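Review: Hornham 2 Overhead Book Scanner

Posted April 2019 by Rochelle Tillman 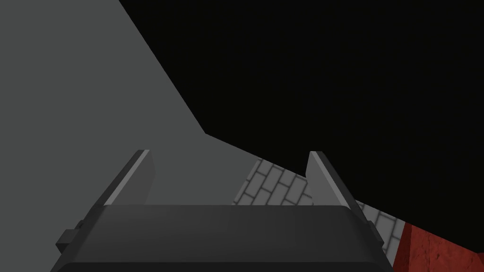

Computer rendering, gripper with two flat fingers.

Our reading room bought the Hornham 2 in February to replace a flatbed that was hard on bindings. The first job was a set of parish account books and loose letters from the Lagos family papers, 3,417 pages when we finished. I did most of the scanning with Macarena Pereyra, and Valentina Lagos checked the files against the inventory.

The cradle is the best part of the unit. The two halves move separately, so a thick volume can lie open near the front cover without forcing the spine. Our older account books have tight sewing and will not open flat, and the cradle handled nearly all of them. The last few had to go on foam wedges, with the cradle taken out. That takes two people and a screwdriver.

Image quality is good. Iron gall ink came through clearly, including the faded entries, and the color targets stayed consistent from one session to the next. Pencil notes in the margins were weaker. I raised the exposure for those pages and shot them again.

The lights are bright and warm up quickly. They also reflect off coated paper, so anything with a glossy plate needs one lamp turned down by hand. There is no setting for this in the software.

The software is where I would like to see some work. It comes with a program called Sterar, which handles capture and file naming. Naming is fine if every item follows the same pattern. Ours did not. Some bundles had folder numbers, some had only a date, and I ended up naming by hand in a spreadsheet and importing the list. Sterar also stopped responding a few times during long sessions. We lost no images, but each restart meant running the calibration again, and that takes 15 minutes.

Foldouts are a problem. Anything wider than the bed has to be shot in sections, and the stitching tool left a visible step in the ruled lines on two of our maps. I stitched those in another program.

The manual is short and the index is poor. Support answered my emails the next day and sent a corrected page for the lamp settings.

I would buy it again for bound manuscripts and letters. For maps, large prints or newspapers, look for something with a bigger bed - and ask for a trial with your own material before you sign anything.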